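Jirngate Workshop Build Course
Handout 5: Picking light parts with the home-built arm

Before you start, open the gripper fully and check that both finger pads are square to the table. Tighten the bolts on the finger mounts. The practice task is to move the foam numbers onto the white plate, one at a time. 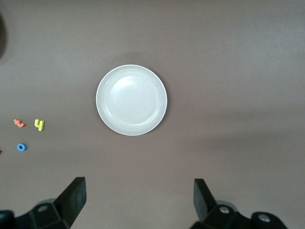 Last year's group reported that foam springs back if the pads close too fast, and that a slower close fixed it for them. Set the closing speed to 15 in the Fladon config file and leave it there for the first 7 picks.

Log each attempt, including drops. If the wrist drifts, run the home routine again and restart the pick.

Logs are due before Handout 6.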